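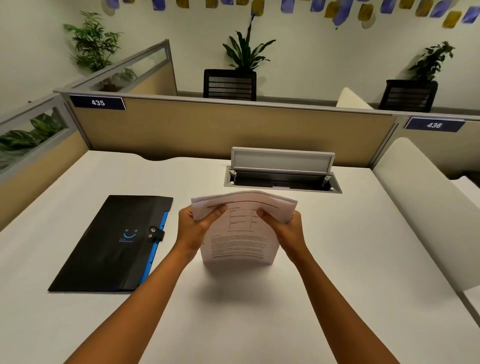 ¿De verdad hay que ordenar los papeles?

Seguro que te lo han dicho más de una vez: «ordena esos papeles». Los mayores lo dicen muy convencidos, como si fuera una ley de la naturaleza. Aquí nos gusta desconfiar un poco de las frases que todo el mundo repite, así que vamos a mirar esta con calma.

Empecemos por el gesto. Coges un montón de hojas, lo pones de pie sobre la mesa, lo sujetas por los dos lados y le das unos golpecitos. Toc, toc, toc. Mucha gente lo hace en las oficinas y también en la tele, en los programas de noticias. ¿Sirve para algo o es puro teatro?

Para algo sí sirve. Cuando las hojas están descolocadas, unas asoman más que otras. Al golpear el borde contra una mesa lisa, las que sobresalen por abajo chocan primero y suben hasta quedar a la altura de las demás. La mesa hace de regla. Si pruebas lo mismo encima de una manta, verás que sale bastante peor.

Ahora bien, que un montón esté recto no significa que esté ordenado. Puedes tener la página 7 delante de la página 2 y todo perfectamente alineado, precioso, y no encontrar nada. Ese es el truco de muchas mesas que parecen ordenadas - lo recto engaña a la vista.

¿Por qué se doblan las hojas?

Una hoja de papel es muy fina, y lo fino se dobla con facilidad. Si la levantas por abajo con dos dedos, se cae hacia un lado. Si la sujetas por los dos bordes y la curvas un poquito, como una teja, aguanta mucho mejor de pie. Hay quien dice que es porque «el papel coge fuerza». No coge ninguna fuerza: es el mismo papel con otra forma, y la forma cambia lo que cuesta doblarlo.

No te lo creas porque lo ponga aquí. Busca una hoja usada y compruébalo tú. Primero plana, luego curvada. Después repite con varias hojas juntas y compara.

¿Y la carpeta?

Una carpeta con pestañas de color tiene una ventaja clara: separa. Si las facturas van detrás de una pestaña y las cartas detrás de otra, buscas en un trozo pequeño y no en todo el montón. El botón de cierre evita que las hojas se escapen cuando la llevas de un sitio a otro. El dibujo de la tapa, por simpático que sea, no ordena nada.

Amancay Ulloa, que lleva el archivo de una oficina llamada Cluneo, nos contó que en su armario caben 861 hojas por balda. Le preguntamos si las había contado. «Una vez, un sábado, y no pienso repetirlo», respondió. También le preguntamos si es verdad que con la mesa ordenada se piensa mejor. Dijo que ella lo nota, pero que su compañero Joaquín Gallardo trabaja rodeado de montones y lo encuentra todo. Dos personas no demuestran nada, claro, ni a favor ni en contra.

Un experimento para hacer en casa

Necesitas 58 hojas usadas y un reloj. Numéralas en una esquina con lápiz y mézclalas bien. Pide a alguien que diga un número y mide cuánto tardas en encontrarlo. Repítelo cinco veces y apunta los tiempos.

Luego ponlas en orden, del 1 al 58, y mide también cuánto tardas en hacerlo. Este paso se lo salta casi todo el mundo, y es importante: ordenar también cuesta tiempo. Vuelve a buscar cinco números y apunta otra vez.

¿Has ganado tiempo, sumándolo todo? Si solo tenías que buscar cinco hojas, quizá no. Si vas a buscar una cada día durante un curso, la cuenta cambia mucho. Prueba también con un montón de diez hojas y mira si merece la pena.

Palabras que han salido

Alinear: poner varias cosas en la misma línea.
Pestaña: trocito que sobresale de una hoja o de un separador y ayuda a encontrarlo.
Archivo: lugar donde se guardan documentos para poder buscarlos después.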